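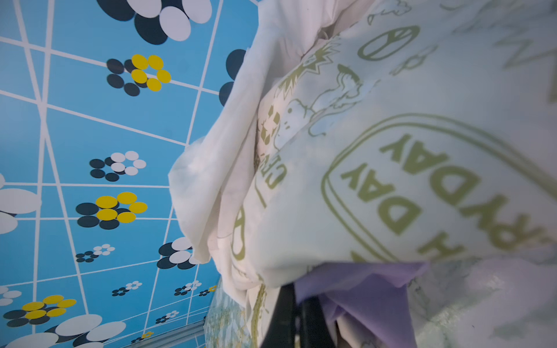
**Does a two-hour window from a cable company mean they have to show up inside it?**

My provider, Bilus, has ads all over town promising two-hour appointments. I took a morning off for one in June and the guy rolled in after lunch. Do they owe me anything, or is the window just something they say on TV?

*posted by Kourosh Jafarzadeh*

---

**gikley_fan**

It depends on your service agreement, and the ad doesn't count for much. Look for a section called "missed appointments." Mine gives a $6 credit, and only if you ask within the billing cycle. Call, give them the appointment number, and get the credit confirmed by email. I wouldn't trust a verbal promise from the phone rep.

**Tehrani**

They all do this. I switched to Lumen over it and my bill went from 70 to about 80 in a year. Same late trucks.

**porchlight187**

Check whether the tech called you first. When I complained, they said he'd phoned and I hadn't picked up, so it went down as a customer no-show. My phone had no such call. I sent a screenshot of the call log and they came up with a credit after two more emails. I still doubt the ad campaign changed anything besides the ads.

Also, if you have the kind of window where they text you a link to track the truck, screenshot that too. Mine stopped working the next day.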